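Skitwood update cuts planning pauses for kitchen robots

June 22, 2024

Ketia has released version 2 of Skitwood, its planning software for robot arms that work at household counters. The update went out to existing licence holders this week and changes how the software decides what it can reach, what it has to go round, and when it should look again before moving.

Earlier releases built a full model of the worktop before each movement. If anything had shifted, the whole model was thrown away and built afresh. Users had complained since the first trials that this left the arm standing still for long stretches, often over a change that had nothing to do with the job it was on.

The new version splits the worktop into regions and keeps a separate record for each one. When the camera picks up a change, only the region concerned is worked out again. A mug moved near the wall no longer affects a plan for lifting something off a chopping board in the middle.

"Most of a kitchen counter stays put from one minute to the next," said Rhona Urquhart, who leads the planning team. "The toaster is where it was. We were spending a lot of computing time finding that out again and again."

Ketia tested the release against 1571 recorded counter layouts, of which 59 were set aside as especially hard. The hard set includes clear glass, polished metal, objects leaning on one another and items only partly in the camera's view. The old planner failed to return a usable path on most of these. Skitwood 2 finds one for all but a handful, although on several it does so by asking for a second look from another angle first.

Clear and frosted containers remain the weak point. Depth readings tend to pass through glass or scatter, so the software may place the far side of a jar correctly and miss the near side altogether. The update deals with this by giving any object it suspects of being see-through a wider margin. Niall Mackay, who wrote that part of the code, said the margin is on the cautious side and can be changed in the settings file.

Leaning objects are handled differently too. A rolling pin propped in a pot used to be treated as one shape with the pot, which blocked off a large wedge of space that was in fact free. The planner now fits long, thin items separately and allows the arm to pass beneath them where there is room.

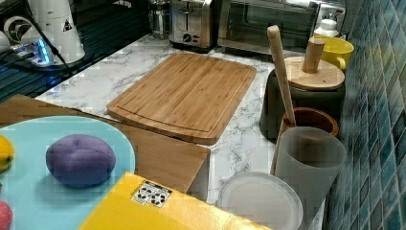
Licence holders can move to the new release without recalibrating their cameras, but saved plans from version 1 will not load and must be made again. Ketia has published a conversion script for object lists and named positions. Anyone using the Jinier motion library will need its May build or later.

Marion Haldane, who runs the test kitchen at Ritchie, had early access to the software. She said the shorter pauses were welcome but that the new log viewer had been more use to her staff day to day. It shows which region caused a plan to be dropped, where the old log gave only an error number.

"We used to guess," she said. "Usually we guessed wrong and moved the wrong thing."

She would still like better handling of soft items, which the planner treats as rigid. Urquhart said work on that had begun but gave no date.

The download, including sample layouts, comes to 3000 megabytes. A smaller package without the samples is available on request from Ketia's support desk.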